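About Dillow

Dillow cleans, mends and re-edges flat things that other people were going to throw out: panels, trays, sliding lids, small boards with a rail along the side and a few bumps that must have meant something to the designer.

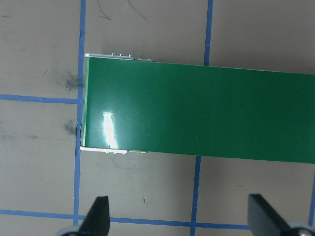
One customer wrote to ask whether we could get every scratch out of a glossy surface, and whether, if we couldn't, she would still have to pay. No to the first. Yes to the second, although we do take the question well.

We started in a single room on Sabbagh Street with 2 tables and a heater that worked in April. The room is bigger now. The heater came with us. Work is laid out on tables marked off with blue tape, an arrangement that began as a temporary measure and has outlived two sets of proper shelving.

A normal job goes like this. You send us the piece. We wipe it down, look at it under a bright lamp and find the scratches you told us about, then the ones you didn't. Green is popular. Green also shows everything, especially when it's shiny, and people keep choosing it anyway. We polish what can be polished, reseat the edging if it has come away, and send the thing back wrapped in more paper than it needs.

Last year we finished 1,651 pieces. Most were for households. A fair number came through Nanum, the secondhand shop across the river, and the rest through Bostiser, who make new panels and would prefer you bought one.

Turnaround is 7 working days for cleaning and 30 for anything with a missing rail — longer if we have to find a match for the color. We don't do glass, we don't do pianos, and we have stopped giving estimates over the phone for "a sort of long thing."

Drop-offs at the side door. The front door sticks.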